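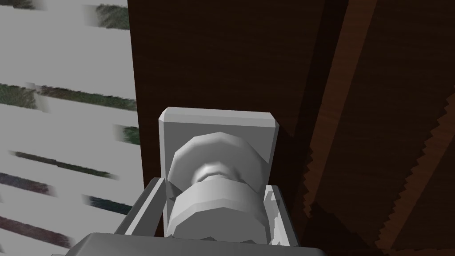 **Start (slide 1, keep it short)**

Good afternoon, and thank you for coming after lunch. I will speak for 15 minutes and then I am happy to take questions. My topic is a small one: when should a robot policy look through the wrist camera, and when should it stop trusting it?

Our group works on door and knob tasks in simulation. The method is called Harklow. It is a gate that sits between the wrist view and the policy, and at every step it gives the wrist view a weight between zero and one.

(Pause. Let them read the title.)

**Why we did this**

- The wrist view is very useful close to the knob. The two fingers and the knob are in one picture, so the policy can correct a small sideways error.
- Far from the knob, the same view can do harm. It sees walls, floor, decoration, and the policy learns to connect these things with actions.
- The usual answer is to randomize textures. We did that also – it helps, but it makes training long.

Say here that Butkienė, our baseline, uses both views with equal weight all the time. It has the same network size and the same demonstrations. I want to be fair to it, it is a good baseline.

**How the gate is trained**

- We collected 941 demonstrations in the Akosell kitchens. These are simulated rooms with 19 different wall and floor styles.
- For each step we ask the policy for an action two times, one time with the wrist view and one time without it.
- If the wrist view brings the action closer to the demonstration, the gate gets a positive label. If it brings it farther away, the label is negative.
- No human labels anything. This was important for us, we are a small lab.

Do not go into the loss function unless somebody asks. It is in the backup slides.

**What the wrist camera sees when there is no target**

Stay on this slide for a moment. The fingers are open, there is no knob in view, and a large part of the picture is a painting and a wall with a busy pattern. The colors are strong and the small marks become smeared at this angle. For a policy, this is a lot of signal with very little meaning. Views of this kind are the ones where we want a low weight.

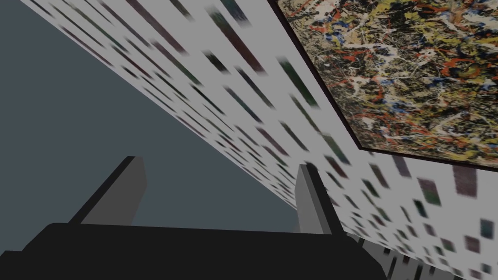 ## Results

- On room styles kept out of training, Harklow completes 72 percent of the episodes. The baseline stays clearly below, the curve is on the slide.
- On the training styles the two methods are almost equal. Please say this openly, somebody will ask.
- The gate usually opens late, when the knob is already between the fingers or near to it. We did not program this distance.

**Limits**

The knob has a simple shape and the light is flat. We have no shadows that move, and no reflections. Also, the gate sometimes closes when the palm hides a big part of the fixture – this is the failure I would like to understand better.

We did not test on a real arm yet. The setup at Gernness should be ready in February, and the first test will be only knobs, no drawers.

**If there is time**

Show the failure clip from the backup slides, then go to questions. If there is no time, leave the results slide on the screen.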